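Projektbericht im Modul Angewandte Stochastik

Mystery-Jackpots mit Obergrenze: Auszahlungsquote und Gewinnschwelle in Abhängigkeit vom Jackpotstand

Zusammenfassung

Der Bericht untersucht Spielautomaten mit einem sogenannten Mystery-Jackpot, der spätestens bei Erreichen einer veröffentlichten Obergrenze ausgelöst wird. Für ein Modell mit einem Startwert von 200 Euro und einer Obergrenze von 400 Euro wird hergeleitet, ab welchem Stand der Erwartungswert für den Spieler positiv ist. Das Ergebnis wird mit dem im Projekt entwickelten Simulationsprogramm Brudico überprüft. 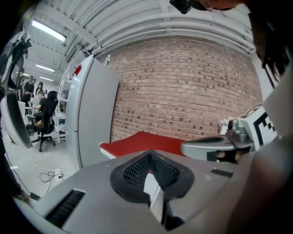
Lesezeit: 4 Minuten

1 Ausgangslage

Bei klassischen progressiven Jackpots ist der Gewinn an eine bestimmte Symbolkombination gebunden. Die Trefferwahrscheinlichkeit je Spiel bleibt konstant, nur die Höhe des Gewinns wächst. Der Mystery-Jackpot folgt einem anderen Prinzip: Zu Beginn eines Zyklus zieht das System verdeckt einen Auslösewert zwischen Startwert und Obergrenze. Von jedem Einsatz fließt ein fester Anteil in den Jackpot. Überschreitet der Stand den gezogenen Wert, erhält derjenige Spieler die Summe, dessen Einsatz die Überschreitung bewirkt hat.

Mit steigendem Stand nimmt damit sowohl der mögliche Gewinn als auch die Auslösewahrscheinlichkeit pro eingesetztem Euro zu. Die Frage, wann ein solches Spiel rechnerisch günstig wird, lässt sich unter wenigen Annahmen geschlossen beantworten.

2 Modellannahmen

Der Auslösewert wird als gleichverteilt zwischen 200 und 400 Euro angenommen. Der Jackpotbeitrag beträgt ein Prozent des Einsatzes. Die Grundquote, also die Auszahlung des Automaten ohne den Jackpot, wird mit 90 Prozent angesetzt. Nach der Auslösung beginnt ein neuer Zyklus beim Startwert. Weitere Jackpotstufen, Bonusprogramme und Freispielguthaben bleiben unberücksichtigt.

Ferner wird unterstellt, dass ein einzelner Spieler vom betrachteten Stand an bis zur Auslösung allein spielt. Diese Annahme ist für vernetzte Anlagen nicht erfüllt. Auf den Erwartungswert je eingesetztem Euro wirkt sich die Beteiligung weiterer Spieler bei gegebenem Stand zwar nicht aus, wohl aber auf die Streuung des Ergebnisses.

3 Herleitung der Gewinnschwelle

Es sei J der aktuelle Stand. Der verbleibende Auslösewert ist gleichverteilt zwischen J und 400, der erwartete Gewinn beträgt folglich (J + 400) / 2. Bis zur Auslösung muss der Jackpot im Mittel um (400 – J) / 2 anwachsen. Bei einem Beitrag von einem Prozent entspricht dies einem erwarteten Einsatz von 50 · (400 – J) Euro.

Der Jackpotanteil an der Auszahlungsquote ergibt sich als Quotient beider Größen:

Q(J) = 0,01 · (J + 400) / (400 – J)

Für J = 200 folgt ein Anteil von drei Prozent. Über den gesamten Zyklus hinweg zahlt der Automat somit 93 Prozent aus. Der Anteil entsteht jedoch sehr ungleichmäßig: Bei einem Stand von 300 Euro beträgt er bereits sieben Prozent.

Die Gewinnschwelle ist erreicht, wenn Q(J) den Hausvorteil des Grundspiels ausgleicht. Bei einer Grundquote von 90 Prozent führt die Bedingung Q(J) = 0,10 auf J = 327,27 Euro. Beträgt die Grundquote 92 Prozent, sinkt die Schwelle auf 311,11 Euro; bei 88 Prozent steigt sie auf 338,46 Euro. Die genaue Kenntnis der Grundquote ist also von erheblicher Bedeutung – gerade diese Angabe steht dem Spieler in der Regel nicht zur Verfügung.
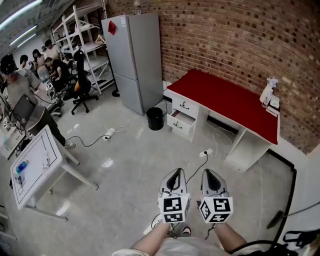

4 Simulation

Brudico bildet den Jackpotverlauf in Schritten von einem Euro Einsatz ab. Das Grundspiel wird durch eine vereinfachte Gewinntabelle mit der vorgegebenen Grundquote dargestellt. Ausgewertet wurden 3.626 vollständige Zyklen. In 708 Zyklen lag der Auslösewert über 360 Euro. Unter der Gleichverteilung wären 725 solcher Zyklen zu erwarten; die Abweichung liegt innerhalb einer Standardabweichung.

Ein erster Programmstand enthielt einen Fehler in der Reihenfolge der Buchungen: Der Gewinn wurde vor Gutschrift des auslösenden Beitrags ausgezahlt. Der Fehler war in den Mittelwerten kaum erkennbar und fiel erst bei der Durchsicht der Einzelprotokolle auf. Alle hier genannten Werte stammen aus der korrigierten Fassung.

5 Grenzen des Modells

Die Gleichverteilung des Auslösewerts ist eine Annahme, die ohne Einsicht in die technischen Unterlagen eines Herstellers nicht geprüft werden kann. Eine Verteilung mit stärkerem Gewicht nahe der Obergrenze verschiebt die Gewinnschwelle nach oben. Ebenso ist denkbar, dass ein Teil der Beiträge zunächst in eine Rücklage für den nächsten Startwert fließt. In diesem Fall wächst der sichtbare Stand langsamer, und der erforderliche Einsatz wird unterschätzt.

Zu beachten ist außerdem der Kapitalbedarf. Wer bei 330 Euro einsteigt, muss im Mittel 3.500 Euro umsetzen, im ungünstigsten Fall 7.000 Euro. Der rechnerische Vorteil ist an dieser Stelle gering, die Schwankung des Grundspiels dagegen beträchtlich. Ein positiver Erwartungswert begründet daher keine Empfehlung zur Teilnahme.

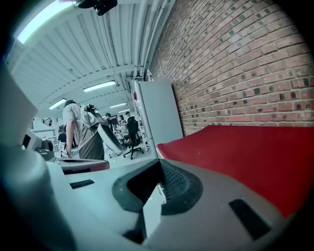 6 Ausblick

Für eine Fortsetzung bietet sich die Untersuchung zweistufiger Jackpots an, bei denen beide Stände gleichzeitig wachsen. Die Gewinnschwelle wird dann zu einer Kurve in der Ebene der beiden Stände. Brudico ist für diese Erweiterung vorbereitet; die Gewinntabelle des Grundspiels müsste zuvor um seltene hohe Gewinne ergänzt werden.

Weitere Projektberichte
Ruinwahrscheinlichkeit bei festem Einsatz
Video-Poker: Vergleich von Auszahlungstabellen
Varianz und Sitzungsdauer am Roulettetisch
Prüfverfahren für Pseudozufallszahlen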